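Chapter 4
Showing, Not Telling: Teaching a Robot by Hand

By the end of this chapter you should be able to:
- tell hand-held demonstration apart from remote control, and say what each one records
- plan a short set of demonstrations for a simple pick-and-place task
- spot a bad demonstration before it spoils the good ones

4.1 The trouble with instructions

Try writing down how to pick up a powder puff. You will need the height of the table, the angle of the wrist, how far to open the fingers and when to stop squeezing. By the second page you will have left out something that any toddler knows, and the robot will press the puff firmly into the tabletop, exactly as told.

Chapter 3 did things that way, and readers who finished the exercises have our sympathy. In this chapter we put the keyboard down and pick up the gripper. A person does the task with the same kind of fingers the robot will use, the movements are recorded, and a program learns from the recordings what to do when it meets something similar.
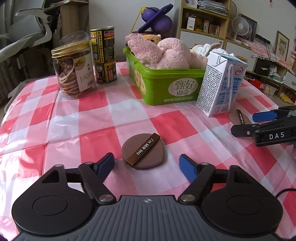

Figure 4.1 Open finger pads on either side of a round puff, with a second gripper to the right.

The approach matters more than the grab. A useful demonstration shows the fingers arriving from a sensible direction, at a sensible speed, with room to close. Beginners tend to swoop. The recording keeps the swoop, and the robot, a loyal pupil, will swoop too.

4.2 By hand or from a distance

In remote control, also called teleoperation, the operator steers a real arm with a joystick, a headset or a smaller copy of the arm. Every recorded movement is one the robot can certainly make, as it has just made it. The price is pace. Operators describe the feeling as eating soup with somebody else's elbow.

A hand-held gripper is quicker and needs no arm in the room, so you can take it to an ordinary table with ordinary clutter. Its weakness is that human shoulders are very good. You can reach behind a milk carton in ways that a robot bolted to a bench cannot, and those demonstrations have to be thrown out later.

The Zakarby set, which we use up to Chapter 7, began as 1,344 hand-held demonstrations. After checking, 907 were kept. Of those thrown out, 254 asked for a reach that the Coelho arm could not manage. The rest were mostly dropped objects and second thoughts.

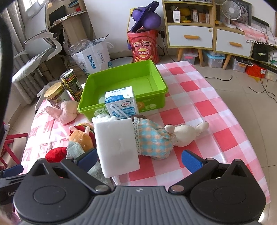 Should a failed grasp always be deleted?
Keep it if the operator recovers and finishes the task, as the robot will also miss now and then and needs to have seen a way back. Delete it if the recording stops at the miss.

4.3 Before you start

Choose one object and one goal. Record 10 demonstrations, moving the object a little between each, then play them all back before recording any more. The Jelter viewer on the course page will do this at half speed - painful, but instructive. Look for long pauses, closed fingers at the start, and any moment where you changed your mind halfway across the table.

Write down what you find. Section 4.4 turns those notes into rules for sorting, and you will want your own mistakes to hand when you get there.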